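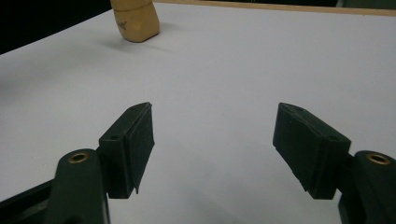
Caring for Work Surfaces at Home

Reading time: 6 minutes

The Tranddale Household Advisory Service receives more questions about tables than about any other piece of furniture. Most concern marks, and most marks can be dealt with using materials already in the cupboard. The advice below was compiled by Drita Mladenović and applies to kitchen tables, hobby benches and desks in ordinary daily use.

Routine cleaning

Wipe the surface with a soft cloth wrung out in warm water and a few drops of dishwashing liquid. Follow with a second cloth and plain water, then dry at once. Residents often leave out the drying, and the film that results is commonly mistaken for wear. Scouring powders and the rough side of a sponge should be kept for pots.

Pale surfaces show ink, tea and colour from newsprint more readily than dark ones. A paste of bicarbonate of soda and water, left for two minutes and wiped away without rubbing, will lift most tea rings. Ink should be treated with a little methylated spirits on a cotton bud, tested beforehand on the underside of the table.

Oiled and varnished timber

Establish which finish is present before applying any product. Place a drop of water in an unobtrusive spot. On sound varnish it will sit in a bead; on oiled timber in need of attention it will soak in and leave a darker patch, which fades as it dries.

Oiled tables benefit from a fresh coat twice a year — once in July, when indoor heating is at its heaviest, and again in midsummer. Apply the oil thinly along the grain, wait 31 minutes if using Filline, and remove the excess with a lint-free rag. Rags used with oil can heat up and catch fire on their own. Lay them flat outdoors until fully dry, and do not put them in the bin while damp.

Protecting the surface during craft and repair work

A loose board laid over the table is the simplest protection available. It should sit flat and be wiped underneath before use, as grit trapped between the two will scratch. Felt dots at the corners prevent sliding. Keep small items in a cup or jar, where they are less likely to roll off.

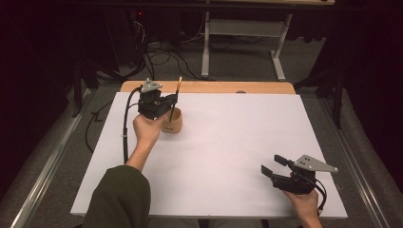

A white board laid over a wooden table, with a small paper cup on top.

Hot glue guns and soldering irons require a ceramic tile or metal tray in addition to the board. Stavros Mladenović of the Stojanovska workshop advises that cutting mats be stored flat and away from windows, as a mat that has curled in the sun seldom recovers.

White heat marks

A cloudy mark left by a hot dish usually lies in the finish and has not reached the timber. Cover it with a dry cotton tea towel and pass a warm iron over the cloth for a few seconds at a time, with the steam off. Marks that have turned black have gone deeper and will need sanding.

2 comments

This website uses cookies. By continuing to browse, you agree to their use.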